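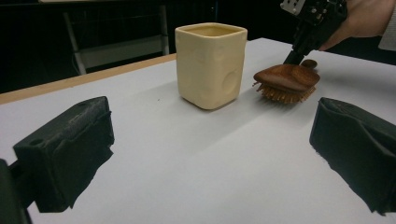

공유 공방 모리루스(Morirus)에서 손으로 쥐는 그리퍼를 만드는 일은 모터 없이 시작됐다. 클레이통 삼파이우(Cleiton Sampaio)는 로봇 팔을 살 돈이 없었고, 팔이 없어도 집게 부분은 먼저 만들 수 있다고 생각했다. 사람이 손잡이를 쥐고 집게를 여닫으면서 물건을 집고, 집게에 붙은 카메라가 그 과정을 기록한다. 나중에 팔이 생기면 같은 집게를 팔 끝에 달 계획이다. 손잡이와 브래킷은 금속과 나사로 조립하고, 물건에 닿는 끝부분은 검은 패드로 감쌌다. 흰 작업대에서 첫 상대로 고른 것은 나무 머리빗이었다. 집게가 손잡이를 물면 타원형 머리가 아래로 기울고 빗살이 탁자 쪽을 향한다. 옆에 놓인 크림색 사각 컵은 모양이 전혀 다른 두 번째 상대다.

삼파이우는 원래 가구 경첩을 수리하던 사람이다. 전자공학은 배운 적이 없고, 납땜은 공방에 들어온 뒤에 익혔다. 그의 작업 노트에는 치수보다 실패한 부품의 스케치가 더 많다. 첫 집게는 합판을 잘라 만들었는데 여닫을 때마다 축이 비틀렸다. 두 번째는 3D 프린터로 뽑았고, 세 번째부터 금속 브래킷을 썼다. 지금 쓰는 것은 그다음 판이다.

부품값은 한 벌에 400유로가 들었다. 가장 비싼 것은 카메라였고, 다음이 직선 가이드 레일이었다. 레일은 중고 장비를 해체해 파는 스코스테티(Skostetti)에서 구했다. 길이가 제각각이라 쓸 만한 짝을 맞추는 데 시간이 걸렸다고 한다. 나사는 규격을 하나로 통일했다. 처음에는 네 가지 굵기를 섞어 썼다가 조립할 때마다 드라이버를 바꿔야 했다.

설계의 기준이 된 것은 손가락 사이의 간격이었다. 너무 좁으면 컵 바깥을 감쌀 수 없고, 너무 넓으면 손잡이를 당기는 거리가 길어져 손이 금방 지친다. 삼파이우는 종이로 모형을 오려 부엌의 물건을 하나씩 재 보았다. 병, 국자, 양념통, 접시를 차례로 대 본 끝에 지금의 폭을 정했다. 접시는 포기했다. 납작하게 놓인 접시를 들어 올리려면 손가락 끝이 얇아야 하는데, 그러면 패드를 감을 수 없었다.

공방에서 이 작업을 함께하는 사람은 헬미 켐파이넨(Helmi Kemppainen)이다. 가족이 운영하는 재봉 작업실 켐파이넨에서 가방과 의자 커버를 만들던 경험이 있어 손가락 패드를 맡았다. 고무판만 붙였을 때는 매끈한 물건이 미끄러졌고, 사포를 붙였을 때는 나무 표면이 긁혔다. 켐파이넨은 자투리 재료를 여러 조합으로 겹쳐 시험했다. 조합마다 같은 물건을 13번씩 들어 보고, 떨어뜨린 횟수를 벽에 붙인 종이에 적었다.

접착은 아직 해결하지 못한 문제다. 강한 접착제를 쓰면 패드를 갈 때 손가락 끝이 같이 상하고, 양면테이프를 쓰면 모서리부터 들뜬다. 켐파이넨은 덮개를 양말처럼 씌우고 뒤쪽에서 끈으로 조이는 방식을 생각하고 있다. 재봉틀로 박을 수 있는 두께인지 확인하려고 견본을 만들어 두었다.
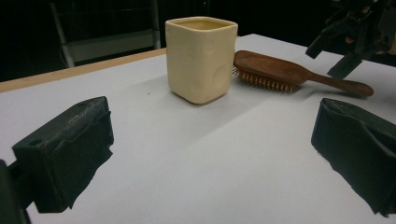
시험은 한 사람이 집게를 잡고 다른 한 사람이 기록하는 식으로 한다. 물건을 놓는 방향은 매번 조금씩 바꾼다. 같은 자세만 반복하면 나중에 그 자세밖에 모르는 기록이 되기 때문이다. 머리빗은 특히 까다롭다. 빗살을 아래로 하고 컵 오른쪽에 바짝 눕혀 두면 머리 쪽으로는 손가락을 넣을 자리가 마땅치 않다. 그래서 손잡이를 노린다. 손잡이는 탁자에서 살짝 떠 있고 끝이 둥글게 벌어져 있어 위에서 내려오는 집게가 접근하기 쉽다. 컵은 벽면이 고르지 않고 얕게 눌린 자국이 있어서, 패드가 닿는 위치에 따라 잡히는 느낌이 달라진다고 켐파이넨은 말했다. 패드 덮개의 가장자리는 너덜너덜하다.

한 번의 시도는 짧다. 집게를 벌린 채 다가가서 물고, 들어 올리고, 다시 내려놓는다. 두 사람은 한자리에서 60회를 하고 쉰다. 그보다 길어지면 손목이 굳고 움직임이 거칠어져서 기록을 쓸 수 없게 된다. 지금까지 쓸 만하다고 남긴 기록은 255개다. 버린 것의 수는 세지 않았다. 기록을 고르는 기준은 단순하다. 물건이 처음부터 끝까지 카메라에 잡혔는지, 중간에 손이 멈칫하지 않았는지를 본다.

조명도 손을 많이 탔다. 흰 탁자는 물건이 또렷하게 보이는 대신 빛을 고르게 받기 어렵다. 천장등만 켜면 그림자가 여러 갈래로 지고, 스탠드를 가까이 대면 한쪽이 하얗게 날아간다. 삼파이우는 스탠드에 기름종이를 씌우고 벽 쪽으로 돌려 반사광을 쓰는 쪽을 택했다. 탁자 너머는 어둡게 두었다. 뒤가 밝으면 카메라가 노출을 바꾸면서 검은 손가락의 윤곽이 뭉개졌다.

집게가 얼마나 벌어졌는지를 재는 방법도 바뀌었다. 처음에는 축에 가변저항을 달았는데, 값이 튀어서 집게가 떨리는 것처럼 기록됐다. 지금은 카메라에 늘 두 손가락이 들어오도록 각도를 맞추고, 화면에서 손가락 사이의 거리를 계산한다. 부품 하나와 전선 세 가닥이 없어졌다. 대신 카메라가 조금이라도 돌아가면 계산이 어긋나므로 시작하기 전에 고정 나사를 확인해야 한다. 켐파이넨은 나사 머리와 브래킷에 걸쳐 페인트로 선을 그어 두었다. 선이 어긋나 있으면 풀린 것이다.

팔은 쿠로프스카(Kurovska)라는 소규모 제작소에 주문했다. 관절 부품만 받아서 직접 조립하는 조건으로 값을 낮췄고, 11월에 받기로 했다. 공방에서는 작업대 한쪽에 팔을 고정할 자리를 정했다. 탁자 상판이 팔의 무게와 움직임을 견딜 수 있을지는 아직 모른다. 삼파이우는 상판 아래에 강철판을 덧대는 안과 바닥에 따로 기둥을 세우는 안을 놓고 계산 중이다. 기둥을 세우면 흔들림은 줄지만 다른 회원들이 탁자를 옮길 수 없게 된다.

도면은 공방 회원이면 누구나 볼 수 있게 부품 선반 옆에 걸어 두었다. 이미 회원 한 명이 손잡이를 왼손용으로 고쳐 그려 갔다. 삼파이우는 방아쇠의 스프링을 더 약한 것으로 바꿀 생각이다. 켐파이넨은 다음 덮개에 쓸 천을 골라 재단을 시작했다.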